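Tidying up time

2018-08-27

My son is two and a half and until this summer I put all his toys away myself after he had gone to bed. It took me 32 minutes one evening, which I know only because I had something in the oven. I decided then that he could start helping.

The first week did not go well. I said "tidy up now" and he looked at me and carried on. My friend Doina Petkov, who has three older than mine, told me that "tidy up" means nothing to a child that age. She said to give him one job with an end to it. Put the cars in the tin. Put the bear on the bed.

So I got rid of the big toy chest, where everything sank to the bottom anyway, and bought a low shelf from Fatley. Each kind of toy has its own place now. Half of them went up in the loft and I swap them over when he gets bored. He has not asked for anything that went up there.

We do it before tea – never after, he is too tired by then.
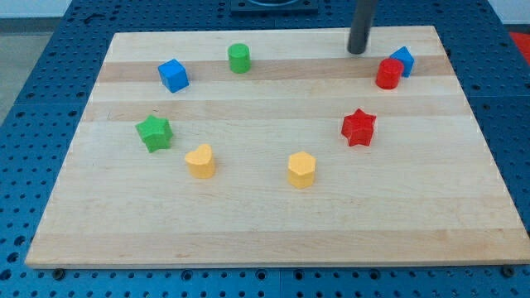 Blocks are still the hardest part. He will happily carry books back to the shelf, but blocks get everywhere and he finds three new things to build on the way. What helps is keeping the number down. Eight small ones in different shapes and colours, spread over a wooden board, are enough for a child his age to be going on with, and he can see when the last one has gone. With the full bag he gives up before he starts.

Some nights he refuses altogether. I do half, he does two cars, and we leave it at that. My mother thinks I should insist – I might when he is three. In January he starts at nursery, where they all tidy up to a song, so I have asked them which one it is.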